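파란 플라스틱 통과 금속 받침, 작업대 주변 청소 요령

작업실 부품 정리용으로 플라스틱 통을 쓰는 집이 많다. 통 자체는 손이 별로 가지 않는데, 통 사이에 낀 금속 받침이나 오목한 트레이는 조금만 내버려 둬도 얼룩이 눈에 띈다. 지난 5월에 작업대를 한 번 들어내고 닦으면서 적어 둔 것을 정리했다.

준비물
중성 세제, 미지근한 물 2리터, 극세사 천 4장, 못 쓰는 칫솔, 나무 꼬치. 철 수세미는 쓰지 않는다. 광이 나는 금속 면에 한 번 흠집이 나면 집에서는 되돌리기 어렵다.

순서
먼저 통을 비운다. 나사나 와셔처럼 작은 것은 지퍼백에 종류별로 담고, 원래 있던 통 번호를 유성펜으로 적어 둔다. 이걸 건너뛰었다가 저녁 내내 나사만 고른 적이 있다.

통은 개수대에서 세제 푼 물로 씻는다. 뜨거운 물을 부으면 얇은 통은 바닥이 휜다. 씻은 통은 엎어서 말리고, 안쪽 모서리에 남은 물기는 천 끝을 말아 넣어 닦는다.

트레이는 마른 천으로 먼지와 쇳가루부터 걷어낸다. 쇳가루가 남은 채로 젖은 천을 문지르면 사포질이나 마찬가지다. 그다음 세제를 묻힌 천을 꼭 짜서 한 방향으로 닦고, 깨끗한 물수건으로 한 번 더 닦은 뒤 바로 마른 천으로 마무리한다. 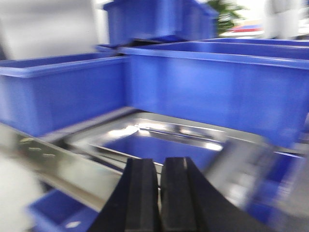 둥근 모서리는 천을 손가락에 감아 안쪽에서 바깥쪽으로 훑으면 된다. 테두리가 솟은 트레이는 테두리 바로 밑에 때가 모이니 칫솔을 눕혀서 문지른다. 다 닦고 나면 불빛을 비스듬히 비춰 본다. 위에서만 보면 깨끗해 보여도 옆에서 보면 물 자국이 남아 있을 때가 있다.

통 아래로 지나가는 레일이나 좁은 금속 띠는 틈이 문제다. 나무 꼬치에 천을 한 겹 감아 밀어 넣고 한쪽 끝까지 쭉 끌어당긴다. 중간에서 꼬치를 빼면 먼지가 그 자리에 뭉친다. 드라이버로 긁어내지 않는다.

물때가 안 지워질 때
식초와 물을 1 대 1로 섞어 천에 적신 다음 얼룩 위에 10분 올려 둔다. 오래 둔다고 더 잘 지워지지는 않는다. 알루미늄은 변색될 수 있어서 식초를 권하지 않고, 재질을 모르면 안 보이는 구석에 먼저 발라 본다. 식초를 쓴 자리는 물수건으로 두 번 닦는다.

테이프나 라벨 자국
드라이어로 데워서 천천히 떼고, 남은 끈끈이는 식용유를 조금 묻혀 불린 뒤 세제로 닦는다. 아세톤은 플라스틱 표면을 녹이는 경우가 있어 통에는 대지 않는다. 라벨을 다시 붙일 거라면 기름기가 완전히 가신 다음에 붙여야 오래간다.

다시 넣을 때
무거운 부품은 아래쪽, 자주 쓰는 것은 손이 먼저 가는 앞쪽에 둔다. 통은 가득 채우지 말고 윗부분을 손가락 두 마디쯤 비운다. 꺼낼 때 옆 통으로 튀는 일이 줄어든다.

독자 문의
Ataahua Pearce 님이 트레이 바닥에 깔개를 깔아도 되는지 물어 오셨다. 얇은 고무판이면 괜찮다. 다만 물이 닿는 자리라면 깔개 밑에 습기가 차니 한 달에 한 번은 들춰서 말린다. 천 종류의 깔개는 쇳가루가 박혀서 털어도 잘 빠지지 않는다.

평소에는 작업을 마치고 마른 천으로 트레이만 한 번 훔친다. 통까지 꺼내서 씻는 일은 1년에 두 번이면 충분하고, 나는 봄과 가을에 한다.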